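Ticket 50: Sour drink measures coming out wrong (Breseck staff bar)
Status: open, waiting on parts
Opened by: Bogdan Wasilewska
Dec 16, 2023

Right, I'm putting this in the log because I've had the same grumble from people at Clelholm and I'd like it all in one place before we start blaming the recipe card. The lemon sours are coming out different every time. One is sharp enough to make your eyes water, the next tastes like weak squash, and both were made off the same card by the same person (me, mostly). Nothing on the card has changed. It's still the Hanrahan one with the coffee ring on it.

What I'd already tried before opening this: a fresh bottle of syrup, a different bag of lemons, and making the drink very slowly while reading each line out loud like a lunatic. The slow one was better but still not what we used to get.

So I cleared everything back to basics. Cutting board, jigger, lemon, brown paper under the lot so I could see where the drips went. I'm a messy pourer and I wanted to know how much was going on the table instead of in the glass.

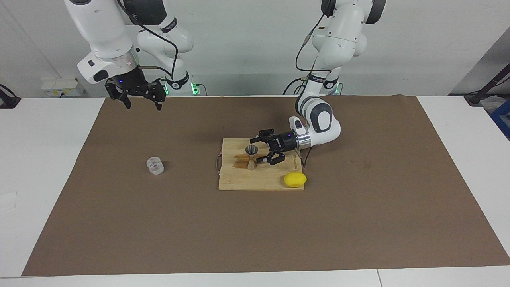
First test was plain water. I filled the small end of the jigger, tipped it into a measuring beaker, and did that 11 times in a row, writing down each one. They should all have been the same and they weren't even close. When I filled to where I thought the line was I came up short, and when I filled right to the brim I got more, but then I lost a bit over the side on the way across. Drips all over the paper, of course! I'd been standing over the thing and looking down into it, and from up there it looks full a good while before it is.

Second test, same again but with my eyes level with the rim and the beaker pulled right in next to the jigger so there was hardly any travel. Much steadier. Still a touch under what the card wants, every single time, which made me wonder whether the jigger and the card even agree with each other. The card was written when we had the old Cedov set – I think those went missing in the February move, but don't quote me on that.

Then the lemon. I'd been squeezing half a lemon straight in, as the card says "half", and I'd never measured what came out. I did two. The first half gave me 15 ml and the second, from a different lemon, gave more than double that. Same bag! I rolled the second one on the board before cutting and didn't roll the first, so that might be part of it, or it might just have been a better lemon. Either way "half a lemon" is no use as a measure and I'd like it off the card.

I also tried swapping to one of the little glasses to see if that changed anything. It makes the drink look bigger and that's about it. If people are judging strength by how full the glass is then we've got another problem, but I'll leave that for a separate ticket.

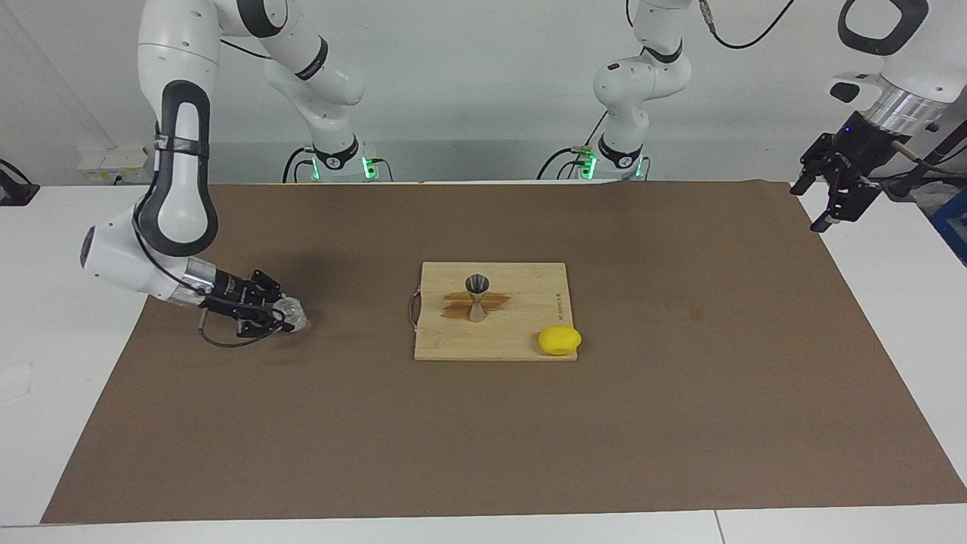
Ettore Piras replied that the lemon was the bigger half of the trouble and he wouldn't bother chasing the jigger until the juice was sorted. Squeeze the lot into a jug first, he wrote, pass it through the tea strainer, then measure from that with the same jigger as everything else. He keeps his lemons out of the fridge for the afternoon too and says they give up a lot more juice.

Fair enough, so I did that. Jug, strainer, jigger at eye level. Made 2 drinks one after the other and gave them to Ülle Baranauskienė without saying which was which, and she couldn't tell them apart. She did say both were a bit sweet for her, so the syrup may want knocking back a little now the lemon's behaving.

Still to do:
Card to be rewritten with the juice as a proper measure.
Jigger to be checked against the beaker at the other bar, in case ours is the odd one out.
New strainer, the mesh on this one is coming away from the handle.

Leaving this open until the strainer turns up. Senthil Kurian has the order form.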